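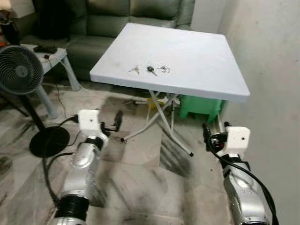
Ruddock Short Courses
Running a Small Premises
Handout 4: Keys and key control

Read this before Tuesday's session. We will go through the key register in class and you will fill in a page of your own, so bring a pen.

Why keys get a session to themselves

Most small premises have more keys than people think. There is the front door, the back door, the meter cupboard, the filing cabinet, the padlock on the bin store, and usually a vehicle or two. Add the spares and the total climbs quickly. In the Cudau workshop case, which we looked at last week, the firm had 46 keys on its books and could say what 23 of them opened. The rest were kept in a biscuit tin.

Terms used in this handout

Set: everything on one ring, handed over and returned together.
Loose key: a key with no ring and no tag. There should be none of these at the end of the exercise.
Fob: the plastic head of a car key, or a separate plastic tab that works an electronic lock. Write down which kind you mean.
Holder: the person who has signed for the set. A holder can lend a set only by bringing it back and having it signed out again.

Laying out and sorting

Clear a flat surface and wipe it down. A folding table is fine. Put the sets down in a row with a gap between them, and leave phones, mugs and paperwork somewhere else. Work from left to right.

Take one set at a time. Try each key in the lock it is supposed to open. Do not go by shape, as two cylinder keys can look the same and open different doors. If a key opens nothing, put it in an envelope marked "unknown" with the month on it.

Vehicle keys stay on their own ring. People often clip the office key to the van key for convenience, and then the office key goes to the garage with the van for its service.

Tagging

Use a code on the tag, never the address or the name of the room. A letter and a number will do: D for doors, C for cupboards, V for vehicles. The list that explains the codes is kept apart from the keys.

The register

One line for each set. Columns are:

Code
Number of keys on the ring
What each key opens
Where the spare is kept
Holder
Date out
Date back

Fill in "date back" when the set is in your hand. The Nernine site lost track of its store keys because returns were written up at the end of the week from memory.

Lost sets

Write the loss in the register the same day and tell whoever is responsible for the building. Decide whether the lock needs changing. A cupboard key may not matter much. For an outside door, get a price straight away. Cudau put it off in October and ended up paying 600 pounds for an evening call-out.

For the session

Draw up a register page for a place you know well, such as your workplace or home. Include at least one vehicle key if there is one. Leave out real addresses, as the pages will be passed round the class.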